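Week 5: Signs, Symbols and Finding Your Way

Welcome back, everyone! This is the week I look forward to all semester, so forgive me if these notes run long. We're leaving typefaces behind for a while and moving on to signs, the things people read while walking, carrying shopping, holding a toddler or running for a train. Hardly anyone sits down to read a sign. That one fact changes nearly every choice a designer makes, and I love how much follows from it.

Start with the difference between a pictogram and an arbitrary symbol. A pictogram looks like what it stands for: a cup for a café, a bed for a place to sleep. An arbitrary symbol has to be learned, like the plus sign, or the bar across a circle that we all read as "no." Most real signs mix the two. The no-smoking sign is a picture of a cigarette plus a learned rule about red circles, and we take it in so fast that we forget there are two parts at all.

Now for the part that surprised me as a student. People are often worse at guessing symbols than designers expect! In the reading packet you'll find the Clunside study, a small project in which 64 visitors to a hospital were shown symbols with no words and asked what they meant. Stairs and telephone did beautifully. Radiology did terribly (one person wrote "haunted room"). Add a single word under the symbol and the wrong answers mostly went away. Please read the whole thing, including the appendix with the rejected drawings, which is a delight.

So, do words fix everything? Sadly no. Words take up room, they need translating, and small type is the first thing to go when the reader is far off or the light is poor. A good habit is to think of a sign as having two distances. The symbol works from down the hall and gets you walking the right way. The text works at arm's length and confirms that you've arrived. If the two say different things, people stop dead in the doorway, and you can watch it happen in any airport – try it next time you have an hour to kill.

Angle matters too. We draw signs square-on, on a flat screen, and then the world shows them to people tilted, from the side, from below and half in shadow. A shape with a strong outline holds up well under that treatment. Fine inner detail doesn't. Before you fall in love with a drawing, shrink it, blur it and turn it, and see what's left. 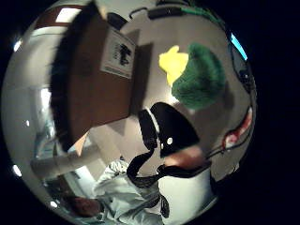
Kyung-tae Seok: I tried the blur test on my draft for the Pradeo library project and my "quiet study" symbol turned into a potato. Does it still count as a pictogram if people only get it after they've seen the word once?

I'm so glad this came up, and I'm keeping it in the notes for next year. Yes, it counts, though it has slid some way toward the arbitrary end. Plenty of famous symbols live there quite happily. In a library, where the same readers come back week after week, a symbol that has to be learned once is a fair bargain. In a train station it's a much harder sell.

For next time: design one door sign for a room of your choice, in black on white, with one symbol and no more than three words. Bring a clean print and a blurred one. We'll pin them up and view them from the back of room 2525, so leave your name off the front. You'll have 60 seconds to hear what your classmates think it says before you're allowed to speak.

Reading: Clunside study (all), Trultov handbook, chapter on contrast and borders.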